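Share 13 | Comments 5

Sachiko Iwasaki has spent 11 years setting payroll rules at Skillell, and most of her working day goes on rounding. "An hour is easy," she says. "Seven minutes is where the disputes start."

Her current method records each shift to the minute and rounds only the monthly total. The older one rounded every entry to the nearest quarter hour — a habit inherited from paper cards. In August she compared the two and found 159 payslips that differed.

"The sums were small, but the errors all ran the same way. Staff tended to clock in early, and the early minutes were dropped."

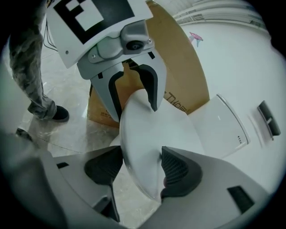
Hideaki Iwasaki would go further and abolish rounding altogether, arguing that any payroll system can multiply by a fraction.

Sachiko wants the monthly step kept until the contracts are reworded.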